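To: robotics-club-members
From: Zdenka Ristić, Faculty Adviser
Subject: Re: Simulation round, scene files and scoring

Dear members,

Thank you to the Garnora team for the message quoted below. As the same points have been raised by two other teams, I am replying to the full list.

> On behalf of Garnora, we would like to ask for clarification
> on three matters before the February deadline.
> 1. The rules state that each entry is run 100 times. Are the
> starting positions of the objects the same in every run?
> 2. May a team change the lighting or the table texture in its
> own copy of the scene while training?
> 3. Is the written report still limited to 400 words? Our
> draft is well over that.

1. Starting positions. The positions are not the same in every run. The yellow and red items and the bowl are placed by the scoring script, which draws from a list of seeds held by the advisers. Ten of those seeds have been released for practice and are in the shared folder under "Flerine". The remainder will stay closed until all entries have been received.

2. Changes to the scene. Teams may alter lighting, textures and camera placement in their own copies. The arm model, the pedestal height and the table dimensions must stay as supplied. Entries are scored on the standard scene only, and a controller that depends on a changed file will be scored as it runs.

3. Report length. The limit remains 400 words, excluding the table of results and any code. Reports over the limit will be returned once for shortening.

Two further items. The passing mark for the simulation round is 80 successful runs out of 100, and teams that reach it will be invited to the spring session at Wevley Hall. Members of the Cárdenas team have also reported that their log files are overwritten when a run is restarted. Please save each log under a new name — the script does not do this for you — and submit the complete set with your entry.

Teams that have not yet loaded the standard scene should do so this week and compare it with the views below. If the arm, the bowl or the table is missing when the file opens, please write to me directly with the version number of your simulator.

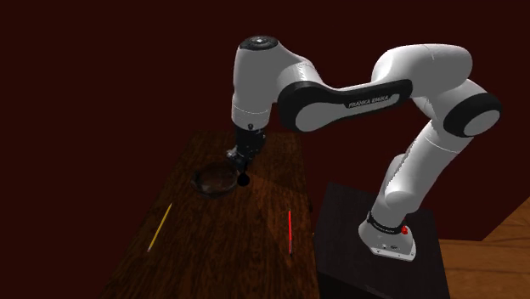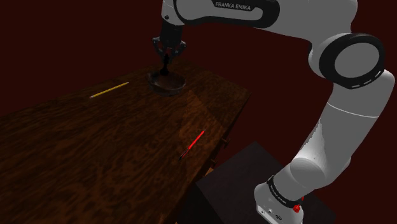 Standard scene, simulation round: Franka Emika arm with the gripper lowered toward the bowl, yellow and red items on the table.

Regards,
Zdenka Ristić
Faculty Adviser, Robotics Club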